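Visit report: Plorkport shared workshop open day, February 6, 2021

The open day was aimed at people running a small business from home who need space for packing or light assembly. Doors opened at ten. Entry was by booked slot, 27 visitors per slot.

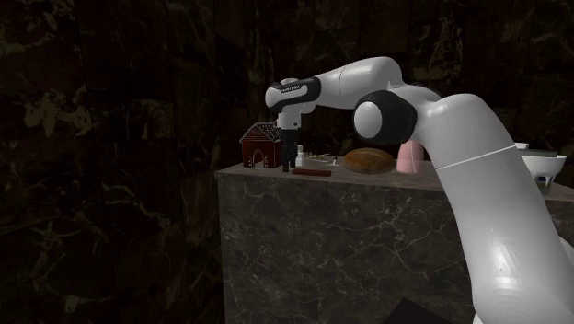
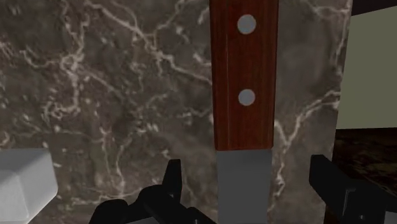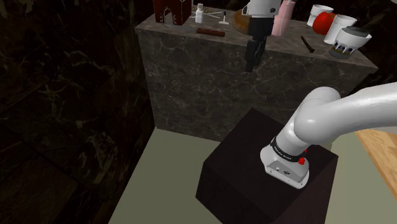
Millier, the operator, rents 40 units on monthly terms. The smallest costs $542 a month with power included. Business insurance is separate, and proof of it is required before keys are issued. Mail handling is run by Kettle from the front desk and is billed per item.

Units with a loading door were all taken in January. The waiting list form is at the desk.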